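Hello all,

February's update from the Drillthorpe end, a bit longer than usual as there's rather a lot to tell you! The short version is that the stair gate loan scheme is up and running, the money is mostly where we said it would be, and I've learned far more about banisters than I ever wanted to.

You'll remember that the grant was for 2000 pounds, to buy gates and playpens that families in Drillthorpe and Brevcombe could borrow for as long as they've got a crawler or a wobbly toddler at home, then hand back. We've bought 30 gates so far. Most are the pressure-fit kind, which people like as there's no drilling (landlords like them too), but we don't lend those for the top of the stairs. They have a bar across the bottom and it's just asking for someone to trip with a baby in their arms. For the top we've got the screw-in ones, and those take longer to sort out because somebody has to have a drill and a free evening.

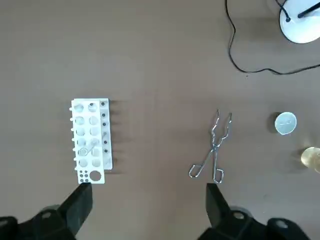
Kelly Bloxham
Home safety loans, Drillthorpe and Brevcombe

Right, money. We've got 627 pounds left. I'd hoped for a bit more, but the extension pieces caught me out. The older terraces along Furnival Road have lovely wide hallways and a standard gate doesn't come close to reaching, so nearly every loan up there needs one extension and sometimes two. I should have measured a few doorways before I did the budget, and I've now got a form that asks people to do it for us before they come and collect. Width at the skirting board AND width higher up, please, as they're hardly ever the same!

The playpens have been the surprise. I only put a couple in the bid as a nice extra and they're never on the shelf. One mum with twins told me it was the first time in weeks she'd had a hot cup of tea, and a grandad in Brevcombe has his opened out and fixed around the fireplace, which works a treat. I'd like to put 400 pounds of what's left towards more of them, if you're happy for me to move it across from the cupboard locks line. Hardly anyone asks for the locks. People seem to pick those up with the weekly shop.

Things that haven't gone so well: returns are slow. People forget, or they fall pregnant again and quite reasonably want to hang on to the gate. I've started sending a friendly text, and that's shaken a few loose. We also had two gates come back with the little wall cups missing, so I'm keeping a tub of spares and checking every one in as it arrives.

Fivesham have been in touch to ask if they could join in. I've said not yet, but I'd love to talk it over with you before the next round opens. They've got somewhere dry to store things, and we're getting very squashed.

Could you let me know about the playpen money when you get a minute? I'm in most mornings, and I'll bring the receipts over with me on Sunday.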